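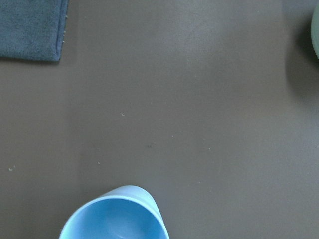
A folded blue towel and a plastic cup on the table.

The owner of the Messide drinks counter sets up before 7 on a Wednesday. Cups come first, then fruit. "I want the lemons behind the board and the tray clear of everything else," she says. She buys plastic cups from Barkus and has never gone back to glass.

A cloth stays folded on the table. "If it's not folded, I can't find it."
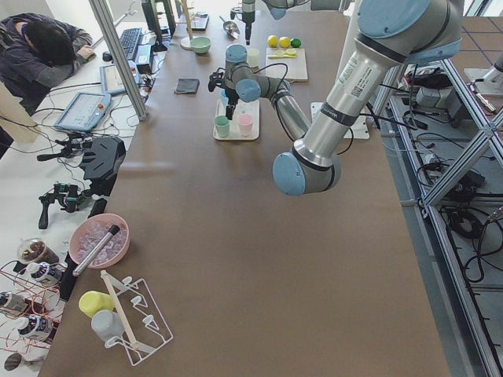

Ice and Bowls

Ice goes in a bowl near the rack - never on the tray. "People crowd the tray," she says. She has 14 bowls at home.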